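Check the Pads Before You Blame the Software

Every shop I have worked in has a shelf of spare gripper parts and a drawer of excuses for leaving them there. I think the parts should go on a schedule, and the schedule should belong to whoever runs the cell.

At Stirar we look after the cloth-handling cell in the Rendville building. Its gripper closes 2000 times in a normal shift. The pads are the cheapest thing on it, and they are what touches the work. For a long time we changed them when somebody complained. By then the cell had been dropping cloths for days, and two people had been into the settings to raise the closing force. When new pads finally went on, the force was wrong for them too, and we lost a morning putting it back.

Omolara Jibrin, who ran the cell at our Wistesdale site before she moved to Rendville, wanted a simple rule. Wipe the pads at the start of the shift, close the jaws on a test cloth, lift it a little and look at both sides. If it slips, change both pads. Never change just one, as the new one sits prouder and the cloth twists.
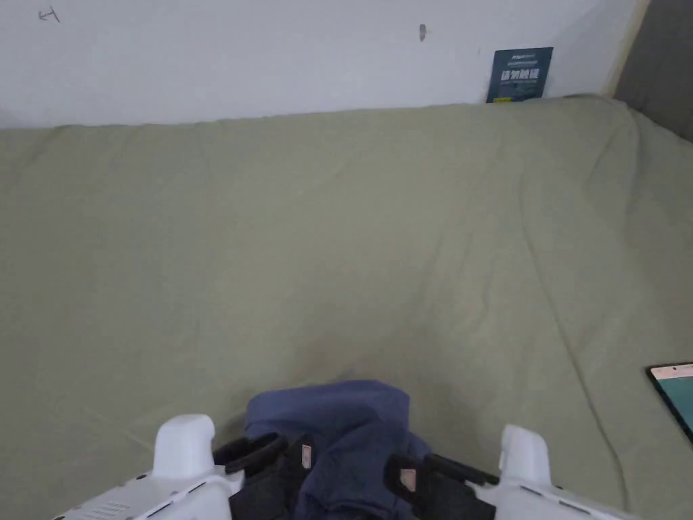 I was against it at first. I thought a daily check would turn into a box to tick, and some mornings it does. But in May we logged 960 test lifts and 908 of them held, and the misses bunched up in the last days before a pad change. You could see the wear coming. Akpan, our parts supplier, would sell us a sensor for the same job. I would still spend the money on pads and leave the force setting alone until they have been checked.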